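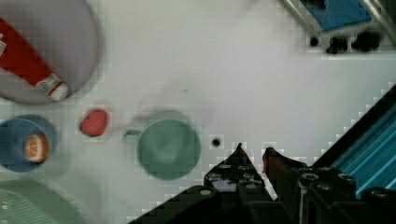 Figure 3. Red squeeze tube lying across a round plate on a white tabletop.

4.2 Tubes and bottles at the table

Sauce habits were a delight to study! Of the 537 households that returned our Karkmont food diary in October, 300 kept at least one sauce in a squeeze tube, and 80 of those used it daily. Tube owners also wrote far longer notes - one filled 30 lines on how to roll up the end. Glass bottles were mostly saved for guests, a pattern we had not expected and return to in Section 5.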